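Subject: Re: [manip-data] Muditz living room set, next round
From: Lacey Ackroyd
To: manip-data list
Wednesday, 9:14 AM

On Tuesday the Feyisa group wrote:

> We propose to extend the Muditz living room set by another 499
> simulated episodes before the August freeze. The generator picks the
> objects and where they go, so the cost is mostly machine time. We
> believe more variety in objects will carry over to the Tolinstead
> bench without further real examples. Unless there are objections we
> will start the run this week.

I have objections, so please hold the run until people have had a chance to answer.

I've been through the first batch, all 200 episodes, start to finish, with the sound of my own sighing for company. I don't doubt the generator works. What I doubt is that it gives us the variety the proposal says it does. We seem to be using "variety" to mean that the object list is long. The policy never sees the object list. It sees a surface, a few shapes on it, and an arm that has to get from where it starts to something it can hold.

The start of one of the sofa episodes will show what I'm getting at.

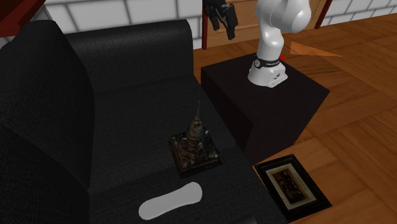 Muditz set, sofa layout, simulated. Pagoda model and pale gray object on the seat, gripper still well clear of both.

I picked this one because it's decent. The pagoda model is a fair test. It has a square base, a tower that keeps getting narrower, and a thin spire that most of our grasp proposals will go for because it sticks up. A human operator would probably take it lower down. If the demonstrations show that choice clearly, fine, I'm glad to have them. But the thing stands perfectly upright on a sofa cushion. Put a real one on the couch in our break room and it leans as soon as you sit near it. Does the seat in the simulator give at all? I looked in the notes and couldn't find an answer. If it's a rigid box with a fabric texture on it, then we are teaching the arm about a black table with a woven pattern.

Same question for the gray piece nearer the front of the seat. I took it for a shoe insole, and someone in my office said foam pad. Either way, it looks like the kind of object that bends when you pinch it. If the asset is one stiff solid, every successful pick of it is a lesson we will have to undo later. I would sooner leave it out than include it wrong.

Then there's the rest of the room. There's a framed picture lying flat on the parquet next to the sofa. Is it a target, a distractor, or did the placement code drop it there? The proposal doesn't say, and the episode labels don't either. If it's a distractor, say so in the label. If it's a target, I'd like to hear how parallel fingers are supposed to get under a flat frame on a hard floor.

On carryover to the bench: last spring's Nirstead run was sold to us in almost the same words. I went back to my notes. We tried 49 picks on the real arm with the policy trained only on simulated examples, and 5 of them ended with the object in the bin. I know the renderer has improved. Nicer bricks and nicer wood grain would not have saved many of those picks, going by the logs. Most of the failures I could make sense of were contact failures. The fingers closed and the object did something the policy had never seen an object do.

What I'd accept instead of the full run:

Tell us the contact settings for every soft surface in the set, the sofa first.

Mark each object as rigid or soft, and drop the soft ones that are modeled as rigid.

Label targets and distractors separately, including anything on the floor.

Collect a small real batch at Tolinstead with matching layouts and compare before generating more. I can give up bench time for it in the afternoons.

If the comparison comes out well I'll withdraw all of this and say so on the list. So far the only argument I've seen for the extra episodes is that they're cheap to make. They aren't cheap to review, and I'm the one who has been reviewing them.

One smaller thing. The episode viewer still leaves its overlay markers on by default, the red dot and the orange triangle by the robot base. Are those drawn only in the viewer, or are they in the training renders too? I asked last month and didn't get a reply. If they're in the renders, that needs fixing before anything else gets generated.

Lacey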